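16 January 2024, breakfast table, continued

Good day at the table! The new felt is down and I'm already fond of it. Cups don't chatter when you set them on it, and the gray makes every pastel thing we own look twice as cheerful. I cut the piece a bit generous and then trimmed it with the long shears from the Bachmann drawer (please put them back, they're the only ones that don't chew the edge).

The set so far:

- toaster, cream, two slots
- toast, one slice, the one we've been using
- bowls, pink and mint
- cups, light blue, a matching pair
- no plates yet, see further down

I went back and forth on whether the toaster should live on the left or at the back. Left wins. The cord has somewhere to go, the slots are easy to see into, and the bowls get the middle to themselves. With the toaster at the back everything bunched up behind it and the whole table felt like a shelf in a shop.

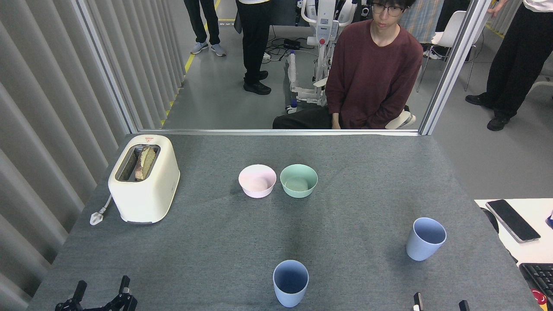

*Layout B. Bowls in the middle, both cups out, toast up.*

Layout B is my favorite by a mile. The bowls sit so close that their rims nearly touch, and I like that as a starting point. Pull them apart and it reads as two places laid; leave them together and it's a table somebody is still setting. The cups can wander a good deal without spoiling anything, so I'm only going to fix the toaster and the bowls and let the cups be the loose part.

Something for the Skastness order: if we get more cups, get this same shape. They taper toward the bottom, and the darker blue on the inside is really handy because you can tell at a glance which way up one is, even from across the room. I'd happily take 8 more. The straight-sided ones in the Praser catalog look smart, but I tried something similar in March and kept knocking them over with my sleeve.

Felt notes, before I forget. The roll is 100 cm wide and I used 70 cm off it, so there's a decent strip left for the side shelf. No glue. It grips the tabletop well enough by itself and I'd like to be able to lift it and shake the crumbs out. Lint roller works, damp cloth doesn't (it just makes felt soup).

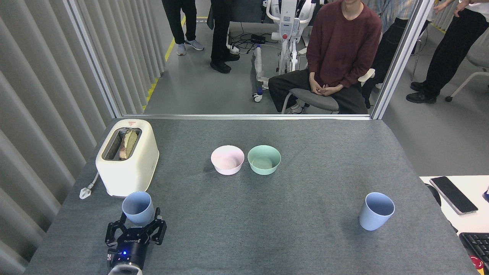

Moving a cup over to the toaster side changes the balance more than I expected. One cup left, one right, bowls between them, and suddenly it looks like breakfast for two people who aren't quite awake. I want to try that again with the bowls swapped, mint on the left, and see if it still feels as settled. I'm calling this one layout C in the Zeluvus folder.

Toaster: still unplugged for all of this, and let's keep it that way while the felt is under it. The little power cord keeps curling back to wherever it was coiled in the box. I'll leave it stretched out overnight with a book on it.

To do:

- swap bowls, redo B and C
- find plates that go with the pink (matte if possible!)
- hem or bind the front edge of the felt
- fresh slice of bread
- ask whether item 875 on the Praser list is a butter dish or a soap dish, the listing is no help at all

If it's a butter dish I want it on the table tomorrow.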